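Urnavby Robotics Club — Minutes, July meeting

Started at 4:10, which was ten minutes after the start time and therefore early by club standards. Quorum reached when the snacks arrived.

**1. Minutes of the last meeting**

Approved, with one correction. The minutes recorded that the club "agreed to stop using the phrase *it worked at home*." Several members pointed out that they had agreed only to use it less. Amended.

**2. Merkisstead Cup**

The rules for the kitchen round have come out at 26 pages, nine of which are definitions. A "mug" is defined. A "plate" is defined twice, and the definitions disagree. The secretary has been asked to write to the organizers and find out which plate they mean.

Main points:

- Each team gets three runs and keeps the best one.
- Resetting the arm by hand ends the run. Resetting it by hand while looking innocent also ends the run.
- Dishes may be any color. Glass is out.
- The team must explain its own code to a judge. There was a silence at this point.

The club's entry name is still "Team Bakmont," after the room we meet in. A motion to change it to something with more menace failed, 4 to 5.

**3. Kitchen task: progress**

The task group reported on the table layout. Everyone who voted last month for "a few simple objects" was invited to look at what that had become.

The order of work is the mug first, then the plates, then the corn. The mug goes on and off its stand. The plates go in and out of the rack, one at a time, and the oval plate stays flat because it does not like the rack and the rack does not like it. The corn goes from the tray to the oval plate and is allowed to roll once it gets there.

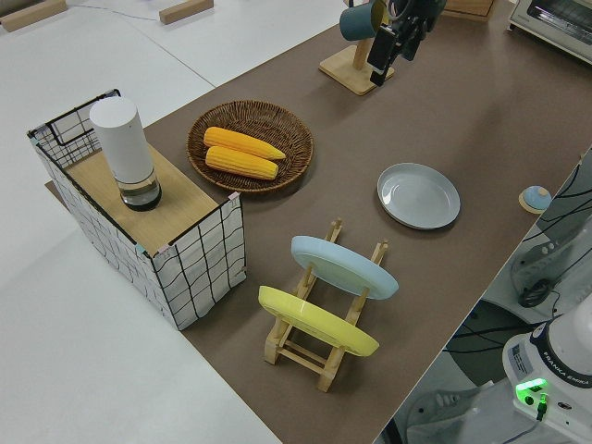 Start with the corn, came the objection from the back row, because the corn has no handle and no slot and can't be put away wrong. The objector added that the mug had eaten two whole sessions in June and that a team with one finished job would score higher at Merkisstead than a team with three started ones. The task group replied that the mug was nearly there. The objector asked to have "nearly there" written into the minutes with the month next to it. It is July.

After some back and forth the group agreed to a compromise. Corn goes first for the next two sessions, then back to the mug. If the corn is not reliable by then, the club will have learned something about itself.

**4. Test results**

The log now holds 1169 recorded attempts across all tasks. The last batch of 44 was mug only, and 26 of those ended with the mug on the stand. The other 18 were sorted as follows:

| Result | Attempts |
|---|---|
| Missed the handle | 9 |
| Got the handle, missed the stand | 6 |
| Stopped by a human who panicked | 3 |

A newer member asked whether the last row should count against the arm. Discussion ran longer than the attempts did. Decided: panics get their own column from now on, with initials.

It was also noted that whoever labels the attempts has been using "good," "OK," "fine" and "sure" as four separate grades. The log will be cleaned up to use pass and fail. The person responsible for "sure" offered to do it and was thanked more warmly than they seemed to expect.

**5. Code**

The branch called "final" has been merged. The branch called "final2" has not, as it is older than "final." The branch called "please" turned out to contain the only working version of the plate slot routine and must not be deleted by anyone, for any reason, including tidiness.

Speed limit stays where it is until the plate routine passes ten in a row. A request to raise it "just for the demo" was turned down. The same request, reworded, was turned down again under item 7.

**6. Money**

Balance stands at $42. Karamanlidis, who gave us the discount on cable sleeves last year, has offered it again if we order before the end of the month. Agreed to order one pack. The bus to Merkisstead is not covered by $42 under any arrangement of the numbers, and three were tried.

Bake sale proposed. The last bake sale lost money, a result still under review. Car wash proposed instead and carried.

**7. Other business**

- Safety reminder: one person holds the stop button and does nothing else. Eating counts as something else.
- Speed limit (see item 5). No.
- The whiteboard markers are all dry again. Members putting dry markers back in the tray are asked to consider what they are doing.
- Parents' evening demo will be corn only. The script should be under four minutes and should not contain the word "hopefully."

**Actions**

- Task group: corn runs for the next two sessions, logged pass or fail.
- Secretary: write to Merkisstead about the plate.
- Code group: rename "please" to something findable, after making a copy, after making another copy.
- Everyone: read the rules, or at least the 17 pages that aren't definitions.

Closed at 5:35. Next meeting in Bakmont, same time, 4:00 — meaning 4:00.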